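Saltano reopens wallet counter after stock check

1/13/18

The Saltano leather goods shop in Clindemell has reopened its wallet counter following the annual stock check, the management has announced. The counter was closed to customers for 2 days while the boxed wallets were counted, matched against the shop's ledger and returned to the glass display cabinet.

According to a notice issued by the shop, 317 boxed wallets were recorded across the counter and the stockroom. The previous check, carried out in May, had been limited to belts and travel bags, and the wallet stock had not been counted in full for more than a year.

The management stated that every box was to be opened during the check and its contents compared with the price marked on the outside. Where a wallet had been put back in the wrong box after being shown to a customer, it was to be returned to the correct one before the box went back on the shelf. The notice describes this as the most common error found, and says that 21 boxes were corrected in this way.

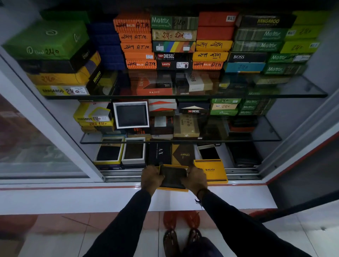 A dark leather wallet in its yellow box at the display cabinet, with the BALISI lid alongside.

Prices at the counter continue to be written on the boxes by hand. Many of those on the top shelf are marked at 240 or 249, and the management has confirmed that neither price will change as a result of the check. Customers who have been quoted a price by a member of staff in recent weeks may ask for the same price when they return, provided that the box in question is still in stock.

The shop has also kept its practice of stacking the boxes one on top of another behind glass. A proposal to replace the stacks with single open trays was considered last year and set aside on grounds of space. Under the present arrangement a much larger part of the range can be held at the counter itself, and staff need to go to the stockroom less often during busy hours. The names and prices on the boxes are left facing the customer where the shelf allows.

Among the names to be found on the upper shelf are KANGAROO, Motrix, DIESEL and Levi's, together with several boxes marked BALISI. The shop advises customers to ask for a wallet by the name and price on its box, and to mention the colour of the box if more than one carries the same name. Staff will then take out the box and open it at the counter.

Customers are asked not to reach into the cabinet themselves. The request was already in force before the closure but, the notice says, had not always been observed - particularly in the weeks before the holidays, when several people were often waiting at once. A member of staff will hand over the wallet for inspection and will keep the box and lid together until it is returned. 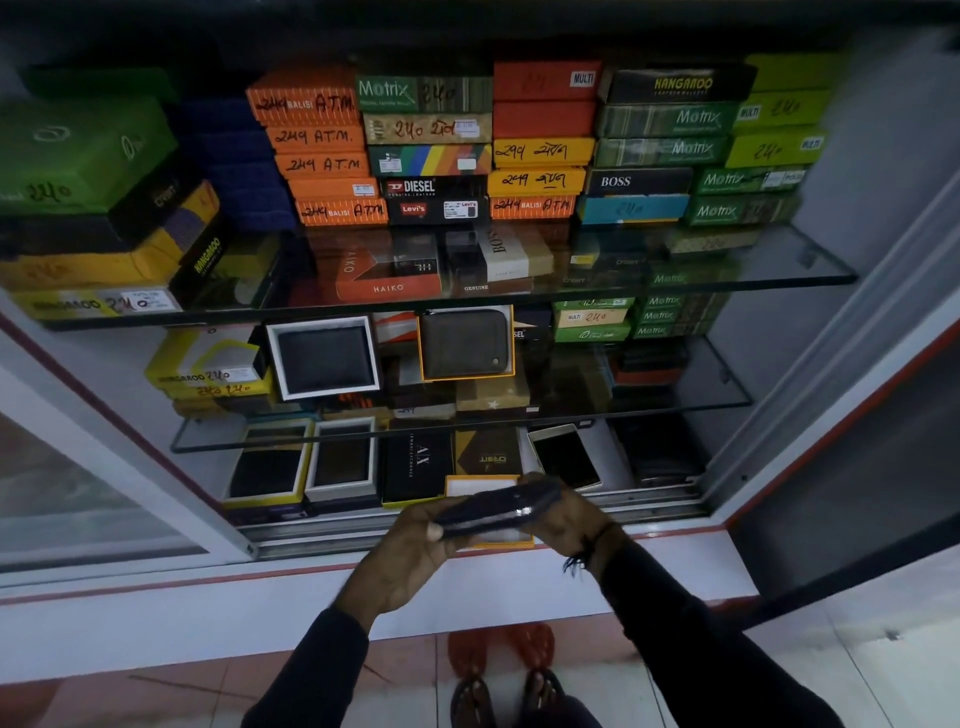
The notice further sets out the arrangements for exchanges. A wallet bought before the closure may be exchanged within 19 days of purchase if it is unused and is brought back in its own box with the lid. Wallets returned without a box will be examined individually, and the decision will rest with the counter. Receipts are required in all cases. Items bought at a reduced price are not covered, with the exception of those found to have a fault in the stitching or the lining.

Repairs are not carried out at the counter. Customers seeking a repair are directed to the Mathew workshop, on the floor above, which accepts wallets, belts and small bags and issues a numbered ticket for each item. The workshop was not affected by the closure, and tickets issued during that time remain valid.

Deliveries of new stock are expected to resume shortly. The supplier, Mundis, had agreed to hold back its regular consignment until the count was finished, so that new boxes would not be mixed with those still to be entered in the ledger. The incoming boxes will be checked in the stockroom before being placed in the cabinet. No date has been given for their arrival, and the shop has asked customers not to reserve items from the consignment in advance.

Opening hours at the Clindemell shop are unchanged. Enquiries about orders placed before the closure should be made in person at the counter, where the order book is kept.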